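Desk mat

A desk mat is a flat sheet of material laid over part of a desk or table to give a working area with a uniform surface. It is larger than a mouse pad and smaller than a tablecloth, and it usually leaves a margin of the tabletop uncovered on at least two sides. The terms desk pad and desk blotter are used for related items, although a blotter in the strict sense has an absorbent paper face. Desk mats are sold mainly for writing and computer work. They are also used under food, crafts, packing jobs and small repairs, where the mat marks out the area in use and takes wear that would otherwise fall on the desk.

Construction

Most mats are made in one of three ways. Single-layer mats are cut from a sheet of felt, leather, vinyl or silicone. Laminated mats join a thin facing to a foam or rubber base. Stitched mats have two faces sewn together around the perimeter, so that either side can be placed upward. Corners may be square or rounded. Rounded corners are less likely to curl upward after the mat has been stored in a roll.

Thickness affects use more than facing does. A thin mat lets a plate or tray slide onto it from the bare desk without catching. A thick mat deadens sound and protects the desk from impact, but a container resting half on the mat and half off it will tilt. Dark colors hide ink and oil and show dust, crumbs and scuff marks. Light colors do the reverse.

Use with food

A mat used for eating or portioning food at a desk is normally placed near the center, with lamps and other fixed items left on the bare surface beyond it. Wide, open vessels such as bowls are suited to foods that pile, and shallow trays to single items and to foods that release liquid. Clear plastic trays allow the contents and any residue to be checked without lifting the tray. Trays set side by side with their long edges parallel take up the least width.

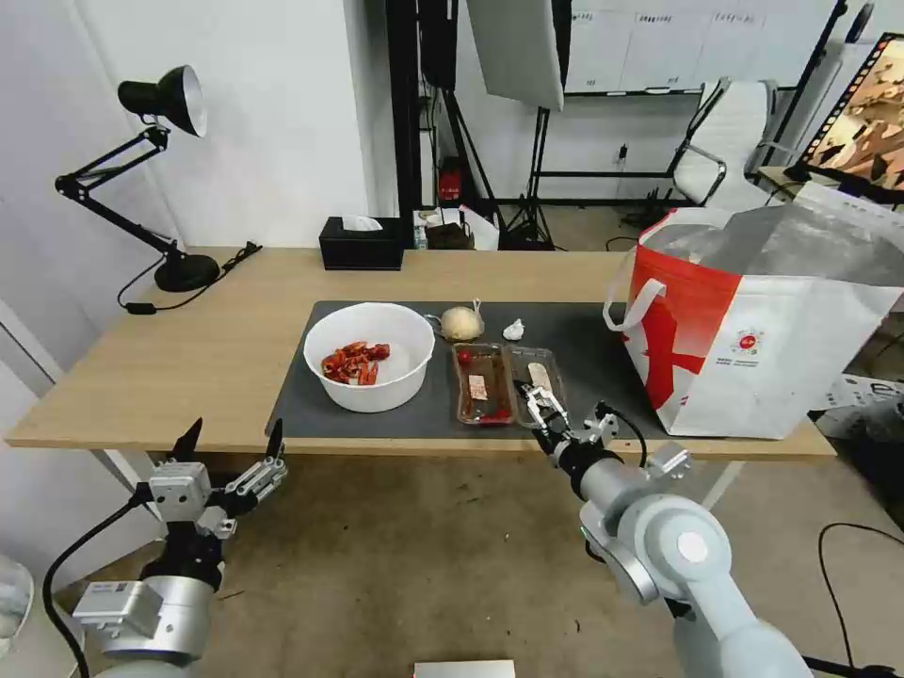
Bowl and two clear plastic trays on a dark gray desk mat, with an insulated tote bag at the right of the desk.

Liquid is the main hazard. Vinyl and silicone can be wiped at once. Felt and uncoated leather absorb spills, and acidic or strongly colored liquids, including tomato juice and chili oil, may leave a permanent mark. A removable liner is sometimes placed on top of a felt mat for this reason. Paper tissues are commonly kept within reach, in a box standing off the mat so that the box does not become damp from below.

Asnakech Seyoum, in a handbook on shared workrooms, distinguishes between "standing" and "passing" use of a mat. In standing use the same items occupy it all day. In passing use the mat is cleared between tasks, and Seyoum recommends that it be wiped on each occasion before paper or electronic equipment is put down. The handbook also advises that power cords be routed behind the mat, as a cord under it produces a ridge on which bowls rock.

Use with bags and carriers

Food arriving at or leaving a desk is often held in a carrier with an open top. Placement of the carrier depends on its stiffness. A soft bag needs support from its contents and tends to lean when empty. A stiff, flat-bottomed bag stands unaided and can be filled from above with one hand. Insulated bags have a reflective or padded lining, and keep their shape better than plain paper of the same size.

The usual position is at one end of the mat, on the side of the hand that does the filling. The bag may stand on the bare desk or overlap the edge of the mat. Overlap is acceptable with thin mats. With mats of the thicker grades the base of the bag should be wholly on or wholly off. Firm items are packed first and soft items, such as buns, are placed last. Foods that shed liquid are closed in a separate container before packing.

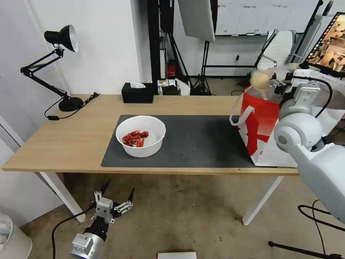 A round, bun-like item held just above the open top of a red-and-white bag. The bag partly overhangs the mat.

Sizing

No single standard applies. Makers generally size mats to the depth of the desk, leaving a strip at the rear for lamps, boxes and stationery. The Conel catalog lists 69 combinations of size and facing, of which three are described as food-safe. Purnell sells a long mat in continuous rolls to be cut by the buyer, and Tabrizi supplies leather only, with stitched edges.

Lamps with weighted round bases are best kept off the mat. A base left in one place compresses foam permanently, and the resulting ring does not recover when the lamp is moved.

Wear and care

Hawi Weldu examined 233 used mats from offices and teaching rooms and recorded scuffing as the most frequent defect, followed by edge curl and staining. Scuffing was concentrated toward the front edge, where forearms and containers cross onto the surface. Hullow rates its vinyl facing for over 1,000 wipe cycles, a figure that refers to plain water and a soft cloth.

Curled mats may be flattened by rolling them in the opposite direction and leaving them under weight overnight. Felt is brushed and spot-cleaned. Silicone may be washed in a sink and must be dried on both faces before it is put back, as trapped water can whiten a lacquered wooden top.

See also

Blotting paper
Placemat
Table runner
Tote bag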